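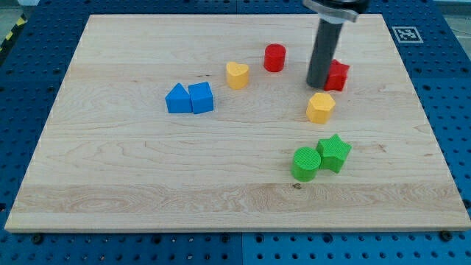 right, shape blocks update. been printing these for my sister's little one and the thread is overdue, sorry all

so the set so far is triangles, cubes, hearts, cylinders, hexagons, stars. blue, yellow, red, green. all chunky enough for small hands, all solid, none of that hollow rattly stuff

yes you can see the layer lines. yes I could sand them. tried it on a spare heart and it went all chalky and sad, so the ridges are staying. kids like running a nail along them anyway

hearts were the worst to get right btw. first lot had a point like a dart. rounded it off, printed again, still too sharp, rounded it off more. fine now

blue is the end of an old reel of Plerex, red and yellow are new. blue came out best which is annoying as I've only 66 grams left and can't find it anywhere

the board! people keep asking about the board. it's maple. Dwayne Tran had an offcut going spare and cut it down for me, lovely straight edges, few knots in it, bit of wavy figure along one side. too nice for blocks tbh

haven't oiled it yet. Dwayne says leave it bare, Aarne Vainio says food-safe oil or it'll be filthy by August. they have both messaged me twice. please stop

plan is to cut shallow recesses in it so each shape has a home - triangle hole, heart hole, you get it. but then I look at the grain and lose my nerve. might do the holes in a bit of cheap pine insted and keep the maple as a play tray

anyone routed a heart by hand? is it horrible? the bit at the top between the lobes is what's worrying me

pegboard blue and block blue are nowhere near the same blue in real life before someone starts

green is the Hoani stuff, which did turn up. ordered 500g, tracking never moved

also worried about the star, the points will snap I think. maybe a fatter star. will draw one tonight

files going up when I've tidied the names, at the moment they're all called heart_final_final2 and so on. shout if you want them sooner and dont mind the mess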